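Search press releases Enter keyword

JORASBY BRINGS ITS ZIGZAG SOFA THROWS AND A FREE SEAT-TIDYING GUIDE TO WAITING ROOMS AND LOUNGES

2018-09-23 – Jorasby, the family-run maker of sofas and soft furnishings for shared rooms, is very happy to announce that its black-and-white zigzag fabric, which many of our customers first met as a cushion cover and have been asking after ever since, can now be ordered as a full-width throw to go with the orange sofas in the Abou Jaoude line.

We have been selling those orange sofas for quite a few years now, and we are as fond of them as ever. They are low and roomy, people tend to stay in them longer than they meant to, and the seat cushions do wander. Anyone who looks after a lounge knows the morning round of pushing the cushions back, tugging the fabric flat and finding a pen or two along the way. The new throw is cut wider than the old cushion fabric so that there is plenty to tuck, and we hope it will make that little round a pleasanter one.

"My mother straightened the sofa every night before she turned off the lamp, and I suppose I have been designing for her all along," said Mireille Chidiac, founder of Jorasby. "I wanted a pattern with some life in it, something that would sit happily next to all that orange and wouldn't look sad if it was a bit crooked by lunchtime."

The throw was tried out over the summer by 352 customers, who were kind enough to write back to us with their thoughts, some of them at wonderful length. Their letters led to a softer backing and a longer edge at the front. They also led to the guide, a folded sheet written by Leen Obeidat of our customer care team, which goes through cushions, corners and fabric in the order she does them at home – back cushions first, then the seat, then the throw. The first printing is about 1,000 copies, and one will be tucked into every parcel.

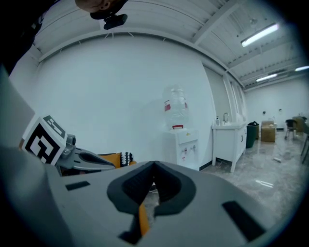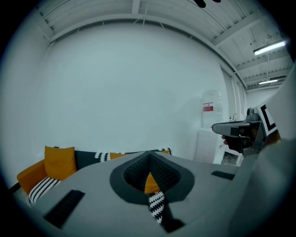
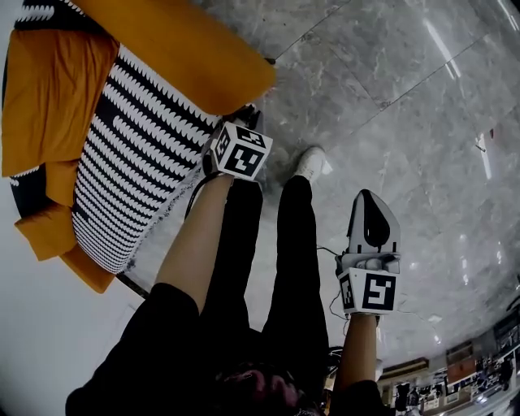
Orders for the throw are open now, and parcels will begin going out in the first week of October, with a second weaving planned for December. Existing owners of an Abou Jaoude sofa can order the throw by itself, and we will gladly send a small swatch first to anyone who would like to hold it up against their own cushions. If you are wondering how the front should hang, the third picture is a good one to look at: the light gray fringed border comes down to the marble, with the zigzag rows above it and the orange on either side. On a thick carpet you may like it an inch or so higher, and Leen's guide has a page on folding the extra under the seat.

Press contact: Kerttu Räsänen, Jorasby Press Office
© 2018 Jorasby. All rights reserved. Back to top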